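Fixing a gripper that drops out mid-session

My left gripper kept losing its link last November, always a couple of minutes into a run, and the log just said error 306. I blamed the battery. Wrong! It was a loose jaw connector, and you can sort it in 11 minutes or so.

Power both units off first – fingers get pinched otherwise, ask me how I know. Pop the cover, reseat the plug until it clicks, then close up and switch back on.

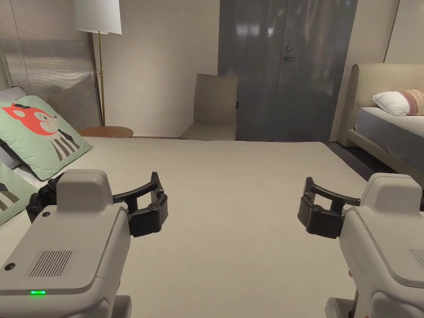

Both jaws open over the bed, green light on the left unit.

Now open and close each jaw slowly, well away from your face, and keep an eye on the log. If you get 205 instead, the jaw just wants recalibrating (Ostap Harasym's notes on the Clodemus forum cover that). Still seeing 306? Swap the cable.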